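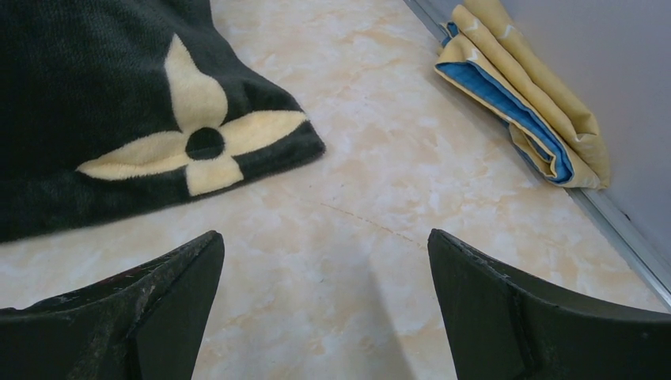 Demonstration gathering is the collecting of recorded examples from which a robot's learning system is meant to pick up a task. A person carries out the task, or steers a machine through it, while cameras and joint sensors keep a record. The records, usually called episodes or demonstrations, are then used to train a control program, or policy, which tries to produce similar movements by itself. The method is also known as learning from demonstration, imitation learning or, in its simplest form, behaviour cloning, although strictly these last two are names for what is done with the examples afterwards.

Supporters present it as a cheap way round the hand-writing of instructions. How cheap it is remains in dispute, as the cost of the labour is often left out of published accounts.

Methods

In teleoperation, the operator moves the robot from a distance with a second arm, a hand controller or a glove. In kinaesthetic teaching the operator takes hold of the arm and pushes it through the motion. A third approach does away with the arm during collection and gives the person a hand-held gripper with a camera on it, which can be taken into ordinary homes.

A camera at the wrist is common to many of these set-ups. It sees the fingers and whatever lies just beyond them, so the view in training and the view in use are much alike. It also sees very little else. A folded blanket against a wall may fill a good part of the picture at one moment and vanish at the next, and a policy with no memory of earlier views has no way of knowing where it went. Many groups add a fixed camera for this reason, and then have the further trouble of keeping it in the same place.

Household cloth

Towels, blankets and rugs are popular subjects. They are soft, they are found in most homes, and a dropped one seldom breaks. They are also awkward to learn from, as cloth has no fixed shape and the same towel may be put down twice without lying the same way.

Surroundings matter as much as the cloth. A glossy tiled floor throws back light, and the brightness of a patch may change with the hour or with the operator's own shadow. Mottled tiles offer the system plenty of detail that has nothing to do with the task. A bold pattern, such as a pale flower on a dark ground, may be taken up as a landmark, so that a policy appears to have learned where to grasp and has in fact learned where the petals are. Claims of success with cloth should be read with this in mind, above all where the trials used the same pieces as the training.

The Drodley collection

The Drodley collection is often brought up in arguments over household data. It was run by Seija Harju and Gearóid Breathnach with 4 operators working in 9 homes, and covered picking up, moving and folding cloth laid on floors. The first account of the work said the resulting policy "handles everyday textiles in unseen rooms".

Esko Mustonen, who went through the test notes for the Räsänen workshop, objected to the word "unseen". By his reading, 2 of the 6 test rooms had also been used for practice runs, and some of those runs had been left in the training set. Harju replied that the practice runs were too short to have had any effect. No retraining without them has been published, so the point stands open. A later version of the account, put out in December, says "new rooms" in place of "unseen rooms" and does not say what is meant by new.

Quality and selection

Failed attempts are usually thrown away. Aino Kokkonen has argued that this gives a false picture of the work, and leaves the policy without any example of how to recover from a bad grasp. Others keep the failures and mark them, which depends on the marking being right. At Landness, operators marked their own episodes. When Eino Koivisto had a share of them marked again by someone else, the two sets of marks differed most on folding, where the question of what counts as folded had never been settled.

Operators also differ in habit. One will nudge a towel flat before grasping it; another pinches the nearest edge. Mixed together, such habits can yield a policy that hesitates between them. The usual answer is to gather more episodes — an answer that suits the firms selling collection by the hour.

Equipment wear

Gripper fingers become scuffed and scratched with use, particularly where they work close to hard floors. Worn tips may grip differently from fresh ones and look different to a wrist camera. Few collections record when fingers were replaced. The Katon logging format has a field for it, but the field is optional and is commonly left blank.

See also

Behaviour cloning
Cloth handling by robots
Teleoperation
Wrist camera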